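実験ノート 2024年7月31日(水)
記入:Nusrat Mohmand
共有先:Ans、Jericho、Esperanza

件名:手首カメラだけで把持位置を決める方法(Wotard)の続き

1.きょうの目的
先週の方法では、外部カメラと手首カメラの両方の画像をモデルに入れていました。きょうは外部カメラを使わないで、手首カメラの画像だけで同じ学習をした場合の結果を調べます。Svyatoslavさんの意見では、接近の最後の段階では外部カメラの情報はほとんど役に立っていない、とのことです。私は半分だけ賛成です。物体が遠いときは、手首からの画像に指が大きく入り、物体の形がよく見えないと思います。

2.条件
・学習データはデモ100本。遠隔操作はJerichoさんとEspberanzaさんではなく、Jerichoさん一人が行いました。操作のくせをそろえるためです。
・乱数の種を変えて3回学習しました。
・評価は、一つのモデルについて初期姿勢を5種類。
・画像の切り取りの位置は、先週と同じ値のままです。
・モデルの設定ファイルはClorkskaの共有フォルダに置きました。名前に「wrist_only」が入っているものです。

3.結果(途中)
把持の直前の動きは、二つのカメラを使ったときとあまり変わりません。指を閉じるタイミングは、手首カメラだけのほうが少し早いという印象を受けました。まだ数字にしていませんので、印象として書いておきます。

悪いところは接近の始めです。物体が画像の上の端にあるとき、手首が迷うように左右に動きます。この動きは、種を変えても同じ初期姿勢で出ました。学習のばらつきの問題ではないと考えています。

注意の重みを画像に重ねて見ました。重みは物体よりも、指先のパッドと背景の境目に集まっています。モデルは、物体の位置の代わりに、境目の線を手がかりにしているかもしれません。そうであれば、台の位置を変えたときに弱いはずです。Ansさんに話したら、指の部分を黒く塗りつぶして学習する実験をすすめられました。ただし、塗りつぶすと指の開きの情報も消えますから、開き幅は数値で別に入れる必要があります。

4.手首カメラの画像についてのメモ
上の指の先が右を向き、そのすぐ上にオレンジ色の花の形の物体が少しだけ見える例です。指と指の間から見えるのは白い面だけで、物体は間に入っていません。右側の灰色のタイルと白い面の境目が斜めに通っていて、3で書いた「境目の線」はこれです。

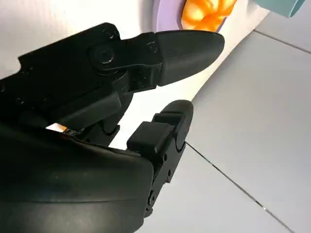

5.次にすること
・指のマスクを入れた学習。マスクの形は開き幅によって変えます(担当:私)。
・画像の上側を広く残すように、切り取りの位置を直す。
・台の向きを変えた評価。デモの追加は最大5本までにして、条件をあまり変えないようにします。
・Devumの古い評価スクリプトは、外部カメラがないと途中で止まります。Jerichoさんが直してくれる予定です。
・9月の発表に入れるかどうかは、マスクの結果を見てからSvyatoslavさんと相談。

追記:3の「少し早い」について、Esperanzaさんから、指令の時刻と実際に指が動いた時刻のどちらで見たのかと質問がありました。私が見たのは指令の時刻です。実際の時刻はログにありますので、あした比べます。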